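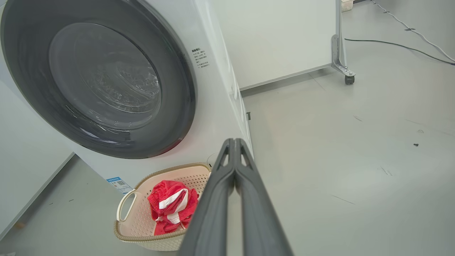 Trerkska Project, Laundry Data Working Group
Minutes of the regular meeting, 29/01/2026
Present: collection, labeling, training, facilities. Apologies: hardware, who sent a one-word message reading "soldering."

1. Minutes of the last meeting
Approved, after labeling asked that "a frank exchange" be changed to "a discussion." Changed.

2. Where the count stands
Collection reported 422 recorded attempts at the laundry loading task. Labeling reported 364. Both numbers were defended at some length. The difference is 58 recordings that collection considers finished and labeling considers "footage." Most of these end before the operator has let go of the garment, and labeling's view is that an example of putting something into a washing machine ought to include putting it in. Collection said the operators had been told to stop when the task was "basically done." The group agreed that this instruction should not be given again.
Action: collection to rewrite the stop rule in one sentence. Labeling to read the sentence before it goes out, and to limit itself to one round of comments.

3. The red garment
Training raised the matter of variety. The red item with the white stripes has been in the basket for every session this month, and the current model is very good at red items with white stripes. Shown a gray towel during last week's trial, it went to the basket, hovered, and did nothing for the rest of the episode. Training described this as "a preference."

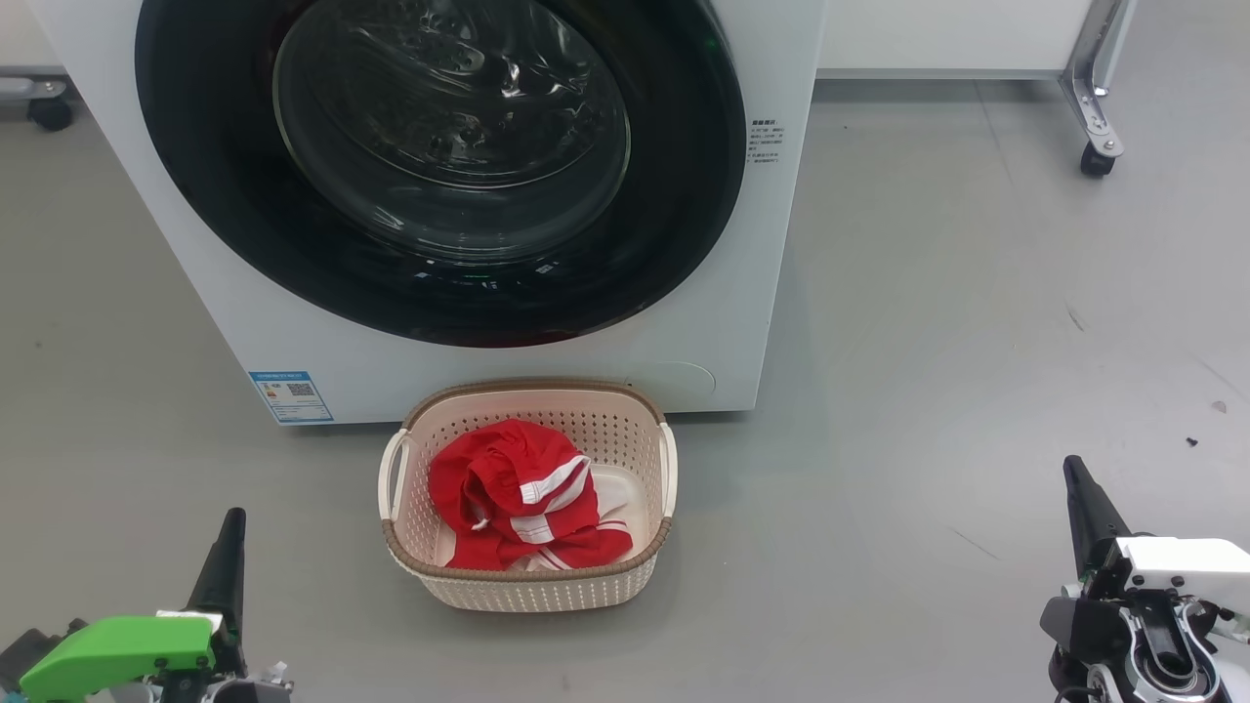

Collection pointed out that the garment was chosen for a reason: it shows up well against a pale basket in both the head view and the wrist views, and operators like it. Training accepted all this and repeated that the world contains other laundry. It was agreed that the red garment will be kept for 100 more recordings, as a baseline, and then rested.
Facilities has a bag of donated clothing from the Ovska office, said to be clean. Labeling asked who had said so. Facilities will wash it, in the ordinary way, by hand-loading the machine upstairs.
Action: facilities to supply a mixed set by the next meeting, with socks. Training was firm about socks.

4. Basket placement
The basket has been going down directly in front of the machine, and after several weeks of this the operators can do it without looking, as can the model. Thiele, who built the simulator we are comparing against, move their basket at random before each attempt and have been quite pleasant about mentioning it.
Proposal: new position before every recording, including some where the basket is turned. Collection objected that this adds time to each reset. Training replied that the time would be found again later, when nobody had to explain the results. Carried, with collection asking that its objection be minuted. It has been.
Tape marks on the floor were suggested and rejected, on the grounds that the operators would then use the tape marks.

5. Starting poses
Short item. Seventeen recordings begin with the fingers already over the basket, which gives the model nothing to learn about getting there. They will be kept for the grasping set and taken out of the full-task set. Labeling has a tag for this. Labeling has a tag for most things, and was asked to circulate the list again, shorter.

6. File names
Held over from last time, and from the time before. Two schemes remain in use. The group agreed that there should be one. It did not agree which. Flostutow, our storage tool, will accept either, a fact both sides offered as evidence.
Action: training to pick one and tell everyone by email. Complaints to be sent to training and not to this meeting.

7. Any other business
Floor to be swept before sessions. Facilities noted that this was already the policy. Collection noted that it had not seen the policy. Facilities will send the policy.
Labeling asked for better chairs. Deferred to March.

Next meeting: same room, same hour, in two weeks. Hardware to attend or to send a longer message.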